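Thursday, past midnight

Rutwood beat us at quiz bowl again and took the goose.

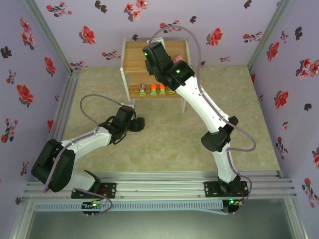 The goose is concrete, weighs more than my roommate, and has lived in the Hukdale student union for exactly as long as we keep winning, so eleven days this time. They came for it with a hand truck and a trumpet player. I thought the trumpet was a bit much. The goose had a scarf on that I knitted and I did not get the scarf back.

We were up 360 to 154 at the half. I want that written down somewhere, even if it's only in here. Then Darmawan Ong, our captain and a man who has read the entire encyclopedia up to the letter P, got a string of questions on Russia, Saturn, sonnets and tin. We scored four more points' worth of dignity and no actual points.

The student paper is already calling it the Trurkar Hall Collapse, which makes it sound like the roof came down. The roof would have helped.

Afterward everyone went to Karunaratne for noodles, both teams, because it's the only place open past ten. Rutwood sat the goose in a booth. It got a menu. Their mascot, a badger with one working eye, asked if I was going to finish my dumplings, and I was so tired I handed them over. He ate them through the mouth hole – not well.

Rematch in June. Darmawan says he'll have reached T by then. I have a paper due at nine, 3000 words on the fall of Carthage, of which I have 648, and most of those are the title page and a long quote. Also need more yarn.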